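3.2 Collecting demonstrations

Operators taught the tabletop tasks by remote control, moving a pair of leader arms that the robot copied joint for joint.
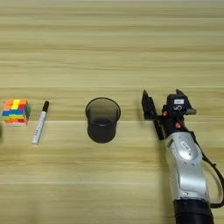

Figure 3. Views from the head camera during the tabletop tasks.

Operators practiced for three sessions before any recording counted. The hardest skill was judging depth from the head view alone. A target such as the black cup, with its open rim and see-through wall, gave them few cues — most slowed down near it.

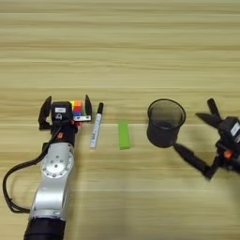
We kept 974 demonstrations and dropped those with a lost video stream.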